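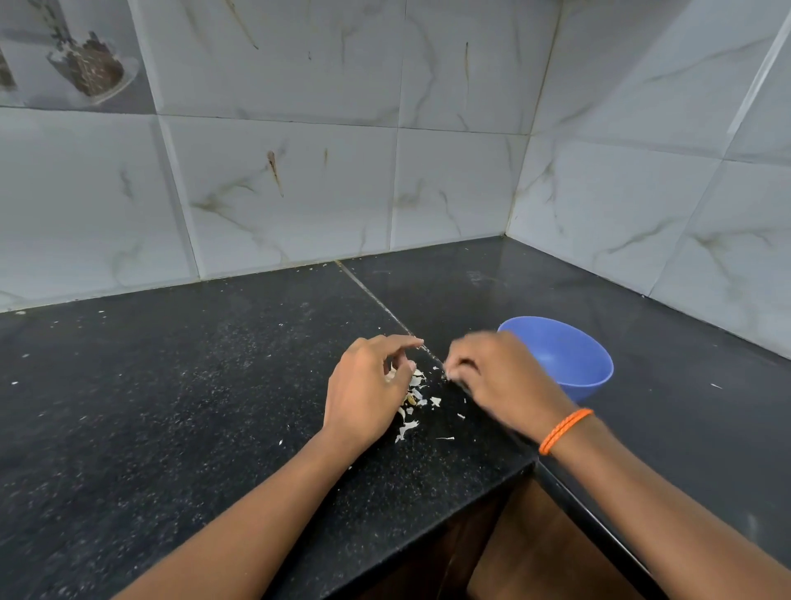
Knoblauch schälen auf der Granitplatte, die blaue Schüssel steht daneben.

Häufige Fragen rund um den Knoblauch

Seit ich das Rezept für die eingelegten Zehen veröffentlicht habe, bekomme ich so viele Mails zum Schälen, dass ich mit dem Antworten nicht mehr hinterherkomme. Also sammle ich hier, was immer wieder gefragt wird. Wenn deine Frage fehlt, schreib sie unten in die Kommentare, ich ergänze die Seite nach und nach.

Wie schälst du denn nun wirklich?

Mit den Fingern! Ich breche die Knolle auseinander, schneide bei jeder Zehe unten den harten Ansatz weg und ziehe die Haut von dort nach oben ab. Wenn sie festsitzt, drücke ich einmal mit der flachen Messerklinge drauf, bis es leise knackt. Mehr Technik steckt da nicht drin. Für eine Tomatensoße bin ich damit schneller fertig, als ich irgendein Gerät aus der Schublade gekramt hätte.

Was ist mit dem Trick mit den zwei Schüsseln?

Zehen rein, zweite Schüssel drüber, schütteln wie verrückt. Klappt bei älterem, gut getrocknetem Knoblauch prima, bei jungem fast gar nicht. Und es ist laut - mein Nachbar hat einmal geklopft und gefragt, ob ich umbaue. Metallschüsseln gehen besser als Kunststoff, finde ich, die Kanten müssen halt halbwegs aufeinanderpassen. Ich mache das nur bei großen Mengen.

Welche Mengen sind bei dir groß?

Im Oktober lege ich ein, und da kommen schon mal bis zu 500 g zusammen. Letztes Mal waren es am Ende 105 Zehen (ja, ich habe gezählt, ich wollte wissen, wie viele ins Glas passen). Dafür weiche ich die einzelnen Zehen vorher eine halbe Stunde in lauwarmem Wasser ein. Die Haut wird dann weich und rutscht fast von selbst runter. Danach gut abtrocknen, sonst spritzt es in der Pfanne.

Benutzt du einen Knoblauchschäler?

Ich hatte so einen Silikonschlauch von Fatico, in dem man die Zehen hin und her rollt. Der war völlig in Ordnung, aber kleine Zehen sind mir darin immer verschwunden und ich musste ihn jedes Mal auswaschen. Inzwischen wohnt er bei meiner Schwester. Wer Probleme mit den Fingergelenken hat, sollte so etwas aber unbedingt ausprobieren, da habe ich sehr nette Rückmeldungen bekommen.

Die Schalen kleben bei mir überall. Was tun?

Ach ja, die Schalen. Die sind so leicht, dass schon ein bisschen Luftzug reicht und sie segeln hinter den Toaster. Fenster zu, Dunstabzug aus, das hilft am meisten. Ich lasse sie beim Schälen auf einem Haufen liegen und nehme sie am Schluss in einem Rutsch mit einem feuchten Tuch auf. Trocken wischen verteilt alles nur. Auf dunklem Stein sieht man übrigens jedes Fitzelchen, auf der hellen Holzplatte in meiner alten Küche ist mir das nie aufgefallen ;-)

Darf Knoblauch direkt auf die Granitplatte?

Zum Schälen ja, da sehe ich kein Problem, solange die Platte sauber ist. Geschnitten wird bei mir immer auf einem Brett, schon den Messern zuliebe. Meins heißt Ullholm, ist ziemlich schwer und hat inzwischen eine Seite nur für Zwiebeln und Knoblauch. Die andere ist für Obst. Erdbeeren mit Knoblaucharoma hatte ich einmal, das reicht fürs Leben.

Wohin mit den Schalen?

Bei mir auf den Kompost, ganz normal. Ein Leser, Benjie Panganiban, hat mir geschrieben, dass er saubere Schalen einfriert und in der Gemüsebrühe mitkocht. Habe ich probiert und mache ich seitdem auch! Nur nicht zu viele auf einmal, sonst schmeckt die Brühe leicht bitter, und den Wurzelansatz mit der Erde dran lasse ich weg. Am Ende durch ein feines Sieb gießen.

Wie kriege ich den Geruch von den Händen?

Kaltes Wasser, Seife, und dann die Finger an der Edelstahlspüle reiben. Ob der Stahl wirklich etwas bringt oder ob das Waschen die ganze Arbeit macht, darüber streiten sich hier die Kommentare seit Jahren. Zitronensaft geht auch, brennt aber fies, wenn man irgendwo einen kleinen Schnitt hat. Ringe lege ich vorher ab, und Armbänder aus Stoff nehmen den Geruch auch gern an, die vertragen danach eine Runde Handwäsche.

Muss der grüne Keim raus?

Wenn ich den Knoblauch roh verwende, zum Beispiel für Aioli, nehme ich ihn raus, er schmeckt mir zu scharf. In allem, was länger schmort, bleibt er drin. Giftig ist er nicht, das werde ich erstaunlich oft gefragt.

Welche Sorte kaufst du?

Am liebsten Veres vom Markt, die hat schöne große Zehen und eine eher feste Haut. Ist sie ausverkauft, nehme ich, was da ist. Ich drücke die Knollen kurz ab: Sie sollen fest sein und sich trocken anfühlen, und oben darf nichts Grünes herausschauen.

Kann ich geschälte Zehen aufheben?

Ein paar Tage in einer verschlossenen Dose im Kühlschrank, das klappt gut. Länger nur eingefroren. In Öl bewahre ich rohen Knoblauch nicht bei Zimmertemperatur auf und rate euch auch dringend davon ab - darin können sich Botulismus-Bakterien vermehren, und das ist kein Spaß. Wer Knoblauchöl mag: kleine Menge ansetzen, kalt stellen, bald aufbrauchen.

Und ungeschält?

Luftig, trocken und dunkel. Meine Knollen liegen in einem Tontopf mit Löchern in der Speisekammer. Im Kühlschrank treiben sie mir zu schnell aus, sobald ich sie wieder rausnehme.

Wo finde ich das Rezept mit den 41 Zehen?

Das ist das Schmorhuhn, unter »Sonntagsessen«. Die eine Zehe mehr als im Klassiker geht auf Garnet Gauthier zurück, bei der ich das Gericht zum ersten Mal gegessen habe und die sich damals schlicht verzählt hat. Dafür schäle ich übrigens gar nichts, die Zehen kommen mit Haut in den Topf und werden am Tisch ausgedrückt.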